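The Dress Code Everybody Quotes and Few Have Read

Ekkachai Yensuk has spent eight years being asked the same question. A woman with a title steps out of a car, somebody notices her shoulders or her ankles, and his phone starts ringing. Did she break protocol?

"I always ask which protocol," he says. "Then the line goes quiet."

Yensuk advises embassies and hosts of state dinners on what guests should wear, and he has little patience for the royal rule book that gossip columns lean on. He has asked to see it. He has asked editors, former palace staff and one very confident podcast host. What he got back was a list copied from another list.

"No dark nail polish. No wedges. Tights at all times," he says. "I traced the wedges one as far as I could. It goes back to a remark by someone who had it from someone else."

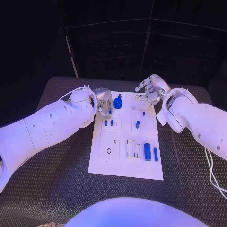 I put it to him that some rules must exist. He agrees, up to a point. Invitations carry a dress code, mourning has its customs, and a military parade is no place for a sundress. Most of the rest he files under habit, weather and camera angles.

"If you climb out of low cars for a living, you stop wearing short skirts," he says. "Nobody had to write that down."

Facundo Ibarra, who cuts formal wear for the label Siriwan, is less sure. He told me he has had hems sent back with a note asking for 2 more inches, and he didn't take it as a suggestion.

"Call it taste if you like," Ibarra says. "When the note arrives, I lower the hem."

Yensuk shrugs at this when I repeat it. A client who wants a longer dress is a client who wants a longer dress, he says, titled or not. He would like to see the note. 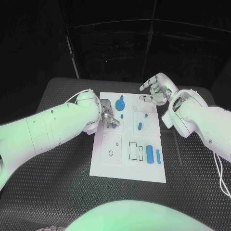 What bothers him more is who gets caught out. In February he went through 53 articles that accused a royal guest of a fashion mistake. By his reading, nearly all of them were about women, and most were about women who had married in. He admits it was a pile he put together himself and wouldn't call it research. I wouldn't either, though it matches what I see on any newsstand.

There is money in it, of course. One coat worn to one church service can sell out by lunch, and a supposed scandal does the coat no harm. Ibarra says a shop he supplies once had a waiting list of 4000 names for a plain navy dress — and the story that started it called the neckline a disgrace.

"So who was offended?" Yensuk asks. "The family didn't say a word. The shop was delighted."

He has a state dinner to prepare for, and a guest who wants to know if she can bring a clutch in place of a handbag. He told her to bring whichever one holds her glasses.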